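What two robot arms did to my break room conversations

I have worked at Grestix for long enough to remember when the tray room was six people, a radio and a lot of wet sleeves. We set up meal trays for Olel, the catering outfit upstairs, and on a full shift that means 3000 of them. Mat, cup, plate, cutlery, next. So when the company told us in February that part of the job was going to be automated, you can imagine how the break room sounded.

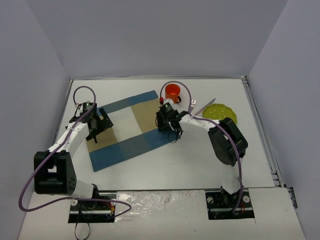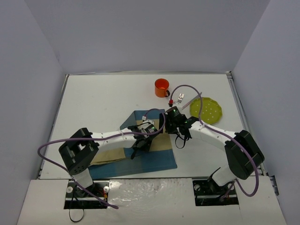

I'm on the test bench two afternoons a week now, and I love it! I didn't expect to. My background is trays and before that more trays, but they wanted people who knew the work by hand, so I put my name down. The first week I mostly learned how much I do without thinking. Cloth is the hard part. A mug stays a mug, but a placemat slides and folds over on itself, and a corner never lands in quite the same spot twice. I had to explain how I straighten one, out loud, to an engineer with a notebook, and I stood there flapping a piece of fabric like a fool trying to work out what my own thumbs do.

We ran 134 practice rounds in my first month. Some were lovely to watch, some ended with cutlery on the floor, and we cheered for both (the night crew started it, and it stuck).

Now the part people ask me about, which is jobs. Grestix put it in writing that the 34 of us on trays keep our hours through the first stage, and so far that has held. What has changed is the mix. There's less standing in one spot and more checking and resetting, plus a fair bit of arguing with the schedule screen. My wrists feel better than they have in years. I do miss the chatter, though. You can talk all shift with your hands busy, and you can't do that while you're watching a test run. A couple of folks moved over to the Bedano site because they wanted the old rhythm back, and I get that completely.

I'd also like to see the training pay sorted out. We've been promised a new grade for bench work and it's still "in review."

Next up is the big square napkin, the one all of us hate. I've asked to be on shift for it.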